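Brodevlow Schools Bike Program
Spring progress report to the Wieczorek Fund
Last updated: 2019-03-27

Hi all! You asked for a shorter report this time, so I'll try, but a lot has happened since the fall and I do tend to go on.

The big news first. We now have bikes in 2 schools, Brodevlow Middle and the Vimach Road campus, and 458 students have had at least one full block of riding in PE class. I was hoping for 400 by the end of the school year, so we're ahead, and I'm pretty thrilled about it. Most of the growth came from Vimach Road, where the seventh grade teachers moved their schedule around so that every homeroom gets a turn (thank you, thank you!).

The blocks run three weeks. Kids start on the blacktop with braking and shifting, go on to group riding, and finish out on the gravel loop behind the ball fields if the mud allows. In February the mud did not allow, and two groups at Brodevlow Middle spent their last week doing slow races in the gym instead. They loved it, but I still owe them a real ride and I've put it on the May calendar.
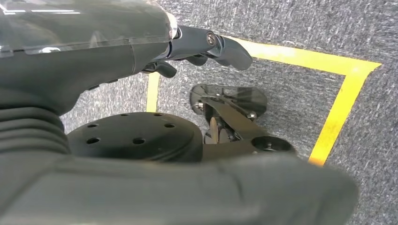 Bikes and equipment

Your grant paid for the second set of bikes and all the helmets. We ordered from Voltano again so the parts would match the first set, and I'm glad we did. When a derailleur hanger gets bent (middle schoolers, what can I say), we can pull one from the same bin for either school. The small frames are in heavy demand and the large ones mostly sit there. If I could do the order over, I'd swap four of the larges for smalls, and I've asked the dealer if a trade is possible. No answer yet.

Helmets are fine. We went through 100 inner tubes, a lot more than I budgeted for, and nearly all of them went on the gravel loop. I've switched the Brodevlow bikes over to thicker tubes and will do the same at Vimach Road over spring break.

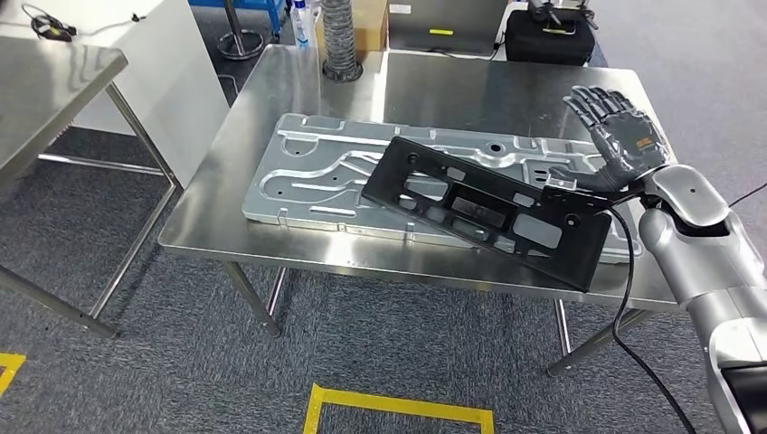
The other thing eating my time is storage. The container at Brodevlow Middle works great now that the hooks are up, and a class can be rolling in under ten minutes. Vimach Road is still using a hallway closet, which means bikes go in and out one by one and we lose a good chunk of every period. The district says we can have the old equipment shed once the roof is patched. I've seen the roof. I'm planning on fall.

Money

We have $2,376 left from this year's grant. I'd like to keep most of it for brake pads, chains and the end-of-year tune-up, and put whatever remains toward hooks for the shed. If you'd rather see it spent another way, tell me before the tune-up order goes in.

Coming up

The family ride is in May, on the river path, with loaner bikes for parents who want to come along. Student surveys go out the week after, and I'll send you the results with the final report. You're all welcome at the ride, and we do have plenty of size larges!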